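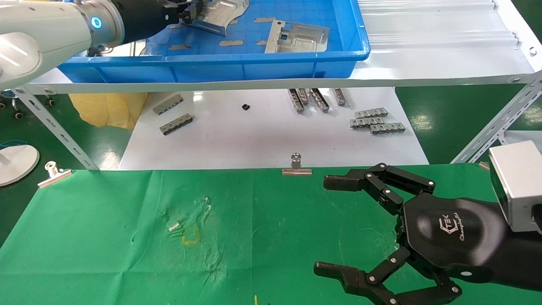
Clallodow opens its assembly hall to visitors
November
By Rekha Panicker

Clallodow, the sheet-metal and fittings supplier on Mazurek Road, let the public into its assembly hall for the first time this month. The open day drew 100 visitors, most of them from the neighborhood, along with a group of 14 students from the technical college in Parel.

The main stop on the tour was the robot station at the back of the hall, where two arms work at one bench. One has a plain two-jaw gripper and reaches into a blue tray of stamped brackets and small metal strips on the shelf over the table. The other carries a black hand with jointed fingers and is meant for smaller parts, such as the gray connector blocks kept below the shelf.

Kęstutis Stankevičius, who runs the station, took questions between demonstrations. He said the hardest thing for the arms is picking one part out of a tray where several lie close together.

"A person does it without looking. For us it is most of the work," he said.

The company started on the project in the spring and has 6 people assigned to it. Stankevičius said the station is not yet used for customer orders. The parts it handles come from the Coltau line, a range of cabinet brackets that is still put together by hand at the benches near the front door.

Several visitors asked about jobs. Plant managers said they have no plans to cut staff and want to hire two technicians next year. A retired press operator in the crowd wanted to know what happens when a bent part ends up in the tray. Stankevičius told him that someone on the team still checks the parts before they go in.

The students stayed after the tour to talk with the engineers and were shown how the arms are programmed. Their instructor said he hopes to bring a second class in the new year.

The hall closed to visitors at 5 p.m. Clallodow has not set a date for another open day. Schools that want to arrange a visit can call the front office.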